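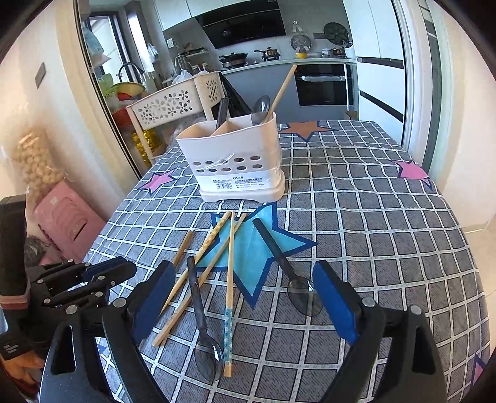 Sep 15, 2024

A long one tonight, because I want to get it all down while I'm still cross enough to remember the order of things. The kitchen table has been the utensil station all week, chopsticks and spoons going into the white caddy with the two compartments, over and over, and I had grown rather fond of it. There's a nice rhythm once your wrists settle. I'd reached 123 good runs on this setup and was feeling terribly pleased with myself when the right gripper stopped letting go.

It had been sulking since Friday, if I'm fair. A little hitch on the way open, and then it would behave for an hour and I'd forgive it. Today it closed on a chopstick and stayed closed — trigger fully released, motor humming away, blue pads clamped as if the thing were made of gold. I did what I've told everyone else never to do and tried to ease it out with my other hand. Of course that was the moment it decided to open, and then it snapped shut again on the side of my finger. No blood, just a fat purple line and some language I'm glad the microphone was off for.

I sat down with a cup of tea and the Bumeo manual, which is no help past page 2, and then took the side cover off. One of the linkage bolts had backed out far enough to catch on the body. A dab of threadlocker and a quarter turn, and it opens sweetly now, but I don't trust it yet. I've written to Castasbridge to ask whether the other pairs have been checked, and I put the finger in the report too, even though I was embarrassed. They ought to know it can bite with the trigger released.

We're at 2,728 runs altogether and they want another 600 before November, so I can't leave it in a drawer for long. Still, the power gets unplugged before any fingers go near those pads from now on, mine included. Ice pack on, dishes left for the morning. I haven't put the spoons away either.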